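Magazine > Homes > Money & Renovation

The Tub in the Window

Every bathroom showroom has one. It stands by itself near the glass, a long way from any plumbing, and you are supposed to picture yourself in it on a winter evening. The freestanding bathtub has become the thing people buy when they want a house to look finished. I have spent much of this year asking whether anyone uses theirs.

The sales pitch is easy to find. Duriletti, whose catalog arrived at my house three times without my asking, calls the tub "an investment in evenings." Its most popular model costs $2,762, before the floor-mounted faucet, which is extra, and before a plumber opens the floor to reach it, which is a lot extra. I asked what kind of investment. A spokesman told me that buyers "respond emotionally" to a tub. I'm sure they do. I respond emotionally to dogs, but I wouldn't add one to the asking price.

Evelien Mertens has been fitting bathrooms for 22 years and has put in more of these than she cares to remember. "They ask me if it will hold heat," she said. "I tell them to ask me how they're going to clean behind it." Her own bathroom has a shower with a fold-down seat.

Cleaning is where the romance thins out. A built-in tub has one side to wipe. A freestanding one has an outside as well as an inside, plus a strip of floor behind it that collects hair and dust. Push it close to the wall to save space and you can no longer get a hand in there. Mertens likes a gap of at least 16 inches. Most of the bathrooms she is shown don't have it.
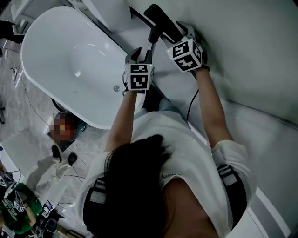
Leaning in over the rim of a white freestanding tub.

Then there's the water. The big Pálfi soaking model takes 80 gallons to fill properly, and plenty of home water heaters hold less than that. The showroom didn't mention it until I asked, and then offered to sell me a bigger heater, made by Kavico.

None of this makes the tub a bad thing to own. If you take long baths and have the floor space, buy one and enjoy it. But the claim that it pays for itself when you sell deserves a harder look than it gets. In January I asked Duriletti for the numbers behind it. I was sent another catalog.

More in Homes

Do Heated Towel Racks Dry Towels?
The Daritix Shower Panel, One Year Later
Who Decided Every Kitchen Needs an Island?
Paint Names and the People Who Fall for Them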